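Keeping Houseplants Alive Through the Winter
Notes for my talk at the Drorkbridge Library, January 6, 2023

(Start when the coats are off. Ask who lost a plant last winter and wait for the hands. Put mine up too.)

Good evening, everyone, and thank you for coming out in the cold. I'm so glad to see the room this full, and I can see a few of you have brought patients along with you. We'll get to those at the end, I promise, so please keep them off the radiator until then.

I should say right away that I'm no botanist. I worked in the office at the Naltance bus depot for 19 years, and the reason I know anything at all about plants is that the office had one north window and a heater that blew straight at it, and I was stubborn. I killed a great many ferns in that office. Then one January I killed fewer, and the year after that I got a pothos all the way along the top of the filing cabinets and back again, and I've been hooked ever since.

What I'd like to talk about tonight is the stretch we're in now, from the holidays until the light comes back. I'll go through water first, then light, then air, then bugs, and I'll try not to wander, though those of you who came to the tomato talk know how that goes.

WATER

(Hold up the heavy pot and then the light pot. Pass both around.)

Most of the plants people bring me in January have been watered too much. It comes from kindness. The plant looks a little sad, so we give it a drink, and it looks sadder, so we give it another. But a plant in a dim room in winter is hardly growing. It drinks slowly, the soil stays soggy, and the roots start to rot down where you can't see them.

So before you reach for the watering can, pick up the pot. Feel how heavy it is. Do that right after you water and again a week later, and pretty soon your arm will know the difference better than any gadget will. If the pot is too big to lift, push a finger down to the second knuckle. Still cool and damp down there? Walk away. Go and do the dishes.

When you do water, water properly, until it runs out of the bottom, and then empty the saucer. I had a peace lily standing in its own saucer for most of one winter and I can still remember the smell when I tipped it out.

Use water that has sat in the kitchen for a while. Straight from the tap in January it's awfully cold, and I don't think any of us would care to have that poured over our feet.

(Somebody always asks about ice cubes on orchids. Say: I don't do it, my sister-in-law does, hers are nicer than mine. Move on.)

CUTTINGS AND THINGS IN WATER

If you want something green on the table and you don't trust yourself with soil just now, there's no shame in using a vase. Leaves and stems in plain water will carry a room through a gray week, and some cuttings will root while they're at it. Pothos will, and so will spider plant babies and most of the tradescantias. I've had poor luck with anything woody at this time of year, but do try it if you have a piece to spare.

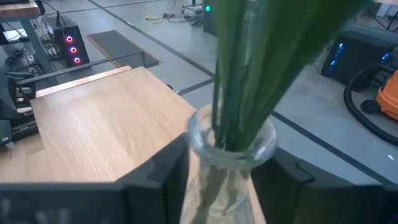 Long green leaves or stems in a clear glass vase with a thick rim.

I like clear glass for this, because then I notice when the water needs changing. With a colored vase I forget, and I find out by the smell, and we've already had one smell story tonight. Change it every 5 days or so and rinse the ends of the stems while you have them out. Strip off any leaf that would sit below the waterline. If it's a cutting you hope to root, wait until the roots are as long as your finger before you pot it up, and keep the soil good and moist for the first couple of weeks after the move.

LIGHT

(Slide of my front window goes here if the projector is behaving. If it isn't, just describe it.)

A window that was bright in July can be a very different window now. I borrowed a little light meter from the Tedesco garden club and walked all over my house with it one January afternoon, and I do recommend it as a way to spend an hour. On the sill of my front window it read 800. Then I stepped back to the bookcase, where my poor fern had been living, and it read 200. I would have sworn to you it was nearly as bright. Our eyes adjust so well that they're no help with this at all.

So for these few months, bring everybody forward. Wash the window, inside at least. Wipe the dust off the big leaves with a damp cloth, holding your other hand underneath so you don't snap the stalk. And give each pot a quarter turn when you water, or it'll lean toward the glass like somebody trying to hear the neighbors.

Mind the glass itself, though. On a very cold night a leaf touching the pane can be damaged, and if you close your curtains with the plants behind them, you've shut them in with the cold.

AIR

Keep them away from the heat vent. If you only take one thing home tonight, I'd be happy with that one. I used to mist everything in the house twice a day and felt very virtuous about it, and the brown tips stayed just as brown. Grouping the pots together seems to do more good, and the bathroom is a fine place for a fern if it has a window.

BUGS

(Pass the magnifying glass. Remind people to bring it back this time.)

Look under the leaves. Fine webbing means spider mites, and they do love a dry, heated house. White fluff in the joints is mealybugs. For the mites, a good rinse in the shower, and again the next week, and the week after. For the mealybugs, a cotton swab dipped in rubbing alcohol, and patience. Little flies coming up from the soil are fungus gnats, and they bring us right back to watering.

No fertilizer until you see new growth. No repotting either, unless the roots are truly in trouble.

(Leave the last stretch for the patients. Worst ones first, near the lamp.)

Before we look at the plants, two bits of news. The cutting swap in Greltska is on again later this January, and almost anything is welcome as long as it's labeled and free of bugs. And the handout is on the table by the door, with my watering chart on the back. Please take one for a neighbor too.

All right, who's got the droopy one in the blue pot? Bring it on up.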